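Last updated in March, after our second round of buying at Ruawai.

# How to budget for a hand-held gripper kit

So you want to collect your own folding data at home or in a small workshop – brilliant! It's far more doable than it used to be, and most of the work is sitting down with a spreadsheet before you open a single shop page.

## 1. Pick the tasks first

Write down what you'll be handling for the first few months. We started with clothes on a bed, and that one decision settled the finger width, the pads and how much travel we needed. Padded jackets are a great test, by the way. They're bulky and full of seams, and they bunch up between the fingers in ways a tea towel never will.

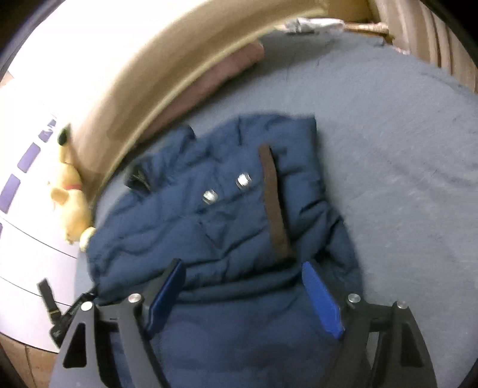
Once you've got your task list, put a rough price beside each line and mark the ones you could drop. Noemí Villaseñor did ours in an afternoon and we still use her sheet.

## 2. Split the money

Our total for the Ruawai kit was 1,861 pounds. Of that, 1,365 went on the grippers and cameras, and the rest covered everything people forget:

- spare finger pads (buy more than you think!)
- pins and screws in the right sizes
- memory cards and a decent card reader
- wrist straps
- a hard case, if you're moving between houses

We got the pads from Flosard and the case from Stokgate. Pads were 40 pounds a set, and I'd happily have doubled the order.

## 3. Choose your pads with care

Textured pads cost a bit more than smooth ones and I love them for fabric. Ask for a sample pair and try them on the slipperiest thing you own. Look at how the two pads meet the cloth when the fingers lean in, and check that you can undo the fixings with a normal screwdriver.

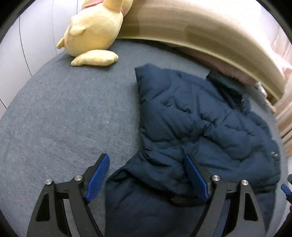
## 4. Plan for time as well

Allow roughly 60 hours for setting up, practising and throwing away your first recordings. Lorraine Tomoana books hers in the mornings and leaves the afternoons for copying files, so the cards are clear for the next day.

## 5. Hold something back

Keep a little unspent until you've done a full week. We wanted a second case by then – and a longer charging lead.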